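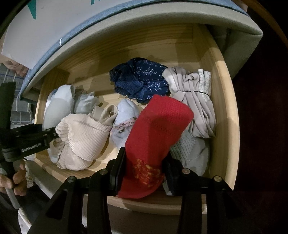
Questions I Get About Sock and Underwear Drawers

I've been helping people sort out their bedrooms for eight years now, mostly in and near Fliltport, and the small top drawer brings in more mail than wardrobes, lofts and garages put together. So I've gathered up the ones that come round again and again. Have a look through before you write to me (though do still write, I love it).

Fold or roll?

Roll, for almost everything in a small drawer. I was a folder for years, and my folds looked lovely until I needed the pair at the bottom, and then the whole stack slid over like a deck of cards. A roll stays a roll. You can pull one out and its neighbors mostly stay where they are.

The exception is anything with padding or a wire. Bras get their own space, cups nested, and please don't turn one cup inside out to save room. It'll never be quite the same shape again.

How do you roll a pair of socks so they stay together?

Lay one on top of the other, heels matching. Start at the toes and roll up toward the cuff, fairly snug but not strangled. When you get to the top, take the cuff of the outer sock and flip it back over the bundle. With short socks there isn't much cuff to play with, so I just fold the pair in half and tuck the toes into the opening.

Doesn't that stretch the cuffs?

It can! This is the thing I argue about most with Gwawr Hopkin, who taught me to knit and who can't walk past a balled-up pair without sighing. If you flip the cuff hard over a fat bundle and leave it for months, yes, the top goes slack. On everyday cotton socks I can't say I care. On hand knits, wool ones, or anything you'd be upset to lose, roll them and leave the cuff alone. Lay the loose end underneath so the weight of the roll holds it down.

What about socks with embroidery on them?

Roll with the stitching on the outside. If it's on the inside of the roll, the threads rub against the knit every time you do them up, and longer stitches will catch on toenails, rings, Velcro, the lot. It also means you can see which pair it is without unrolling anything. I've got red knitted ones with a bit of orange and yellow thread on them and I can find them half asleep, which at six in the morning is exactly how I'm looking for them.

If the embroidery has already started to lift, turn the sock inside out and catch the loose ends down with a few tiny stitches before it goes through another wash. Don't snip until you've done that.

Can I use hair elastics or rubber bands to hold bundles?

Hair elastics, yes. Rubber bands, no. Rubber dries out, goes sticky and leaves a mark (ask me about my cream tights, or rather don't). A thin fabric-covered hair elastic, one turn, around the middle, works really nicely for things that won't hold a roll by themselves. Slippery fabrics, pleated fabrics, scarves, that sort of thing. The ends fan out a bit and that's fine.

Just don't double it up on anything delicate. One turn. If one turn is too loose then the bundle's too small and you could put two things in together.

Won't bundling a pleated piece ruin the pleats?

Depends which way you go. Gather it so all the folds run the same direction, lengthwise, like a closed umbrella, and then put the elastic around the middle. The pleats will be fine and sometimes look crisper when it comes out. Fold it across the pleats and you'll get a hard line that takes real steaming to shift. Sheila Greenwood, who used to do alterations for a dance school, showed me the umbrella way and I've never gone back.

For proper heat-set skirts I'd still hang them. I'm talking about small soft things.

How should I store lace?

Loosely, and away from hooks. Nearly every torn lace edge I see was snagged by a bra clasp sharing the same corner. Do the clasps up before anything goes in the drawer. If a piece has a lace edge I gather it in gently so the lace is on the top or side and isn't squashed under anything, and I don't roll it tight.

If the lace is old or you inherited it, then it wants acid-free tissue and to be laid flat, and it wants to be somewhere you don't rummage every morning.

My drawer is bare wood inside. Do I need a liner?

Not always. Run the back of your hand over the base and the sides. If it's smooth and nothing catches, you can leave it bare, and I do in most of mine because I like the look of the grain and it's one less thing to wrinkle up and slide about. An old pair of tights over your hand is an even better test. They'll find every splinter you've got.

If it does catch, rub along the grain with fine sandpaper, vacuum it, wipe it with a barely damp cloth and let it dry completely with the drawer open. Overnight is plenty in summer. In a cold room give it longer.

Pale new wood can sometimes be a bit resinous, so if you're putting white things straight on it, leave an old white cloth in there for a couple of weeks first and see if it picks up any color.

My drawer smells musty. Help!

Take it right out of the chest, if it comes out. Stand it on its side somewhere airy, ideally by an open window on a dry day. Then wipe it with white vinegar and water, half and half, and dry it well. People forget the outside of the drawer and the inside of the chest, and that's usually where the smell is living. Look for damp on the wall behind, too.

Roy Holroyd swears by a dish of baking soda at the back. I've tried it, it's okay. I'd do the vinegar first. Lavender bags are lovely but they cover a smell, they don't shift it, and if it's damp in there you'll just have lavender-flavored mildew.

Do I need dividers?

Probably not! I know there are lovely ones. I have bought a lot of them. But live with the drawer for a month before you buy any, and see where things want to go. A small drawer with rolls in it often behaves itself just fine.

If you do want something, shoebox lids are free, and you can cut them down. I had a set of bamboo ones from Urnent that I liked very much in one house and that were half an inch too tall in the next. Measure the inside height with the drawer shut in your mind, if that makes sense - the top rail of the chest sits lower than you think.

How full should it be?

Less full than it is. I like to see a bit of the drawer floor. You can get at a bundle without disturbing the one beside it, and you notice when you've run low on clean socks before you've actually run out. If you have to push down to close it, something needs to leave.

A lady in Dordale wrote to me that she'd emptied one drawer and found 438 individual socks. I believe her completely. She kept 100 and says she still doesn't wear them all.

What do I do with single socks?

Five is my limit. They live in a little bag at the side of the laundry basket, and when a sixth arrives the oldest goes. Cotton ones make good dusters, especially for blinds, you just wear them like a mitten. A wool one can be a cover for a small hot water bottle or get cut up for patches.

Please don't put singles back in the drawer "for now." They breed.

Should I sort by color or by type?

Type first, by miles. Thick socks together, thin socks together, underwear together, fancy bits together. Color within that if it makes you happy. I tend to let the dark things drift to the back and have the bright ones toward the front, mostly so I wear them instead of defaulting to black every day.

With prints, roll so that the print shows. A little floral looks like plain navy if you've got it wrong side out, and then you buy another one.

My partner/child/flatmate won't roll anything. What then?

Then they don't! Lenka Říha emailed me a while back in despair about her two boys, and we settled on a basket. One basket, clean socks, thrown in, no rolling. It's been going since May and everyone is speaking to each other again. If it's their drawer, it's their drawer.

How often do you redo yours?

Twice a year properly, when I swap the thick socks for the thin ones. Everything out, onto the bed, wipe the drawer, everything back. It takes less time than a pot of tea. In between I just put the clean rolls behind the old ones, so that I'm not wearing the same few pairs to death.

The drawer sticks when I pull it. Is it too heavy?

Maybe, but more likely it's dry runners. Rub a plain white candle along them, the bottom edges of the drawer and the rails it sits on. Lorraine Bickerstaff does hers with a bar of soap and I've done that too, although it can draw damp in a humid house. If it only sticks in wet weather, leave it alone until things dry out before you go planing bits off.

Can I send you a question?

Please do. The address is on the contact page. I answer in the evenings, usually in a batch, and if it's about moths I'll point you to the separate moth page, as that one got very long.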